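How to Review Login Records After a Suspected Account Breach

Last updated Jan 27, 2023

This guide covers a first review of login records on a small office network running Veklow as the sign-in server and Pretolix as the log collector. It assumes one site and fewer than 400 user accounts. You need read access to the collector and an admin login that was not used on any machine under review.

Step 1. Preserve the logs

Stop log rotation before doing anything else. In Pretolix, open Storage, then Retention, and set the policy to Hold. Export the sign-in log to a drive that is not joined to the network. Exports are split into files of 3000 lines. Record the checksum of each file in a plain text note and keep a copy on paper.

Do not restart the sign-in server yet. Session data held in memory is lost on restart.

Step 2. Filter failed logins

Sort the export by account name and then by time. Flag any account with more than 100 failed attempts in one day, and any account where a run of failures ends in a success. Service accounts often fail in bulk after a password change, so check the change log before flagging them.

An account with few failures can still be compromised. Reused passwords usually work on the first try and leave a single normal-looking entry. Compare the source address with the account's earlier sessions. The Toledo office, for instance, signs in through one fixed gateway, so any other address needs an explanation from the user.

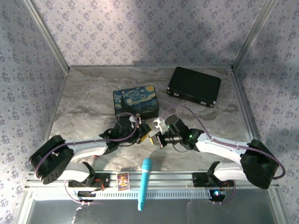

Step 3. Close open sessions

Run the session list in Veklow and end every session that belongs to a flagged account. Reset the password, then revoke saved tokens — a reset alone leaves them valid. If the account can approve other users, review each approval made since April.

Step 4. Write up the findings

List the flagged accounts, the first suspect entry for each, and the action taken. Use server time throughout. Sites that forward logs through Urater should note that it stamps entries on arrival, up to 4 minutes behind the sign-in server.

Return the retention policy to its earlier setting only after the exported files have been checked against their checksums.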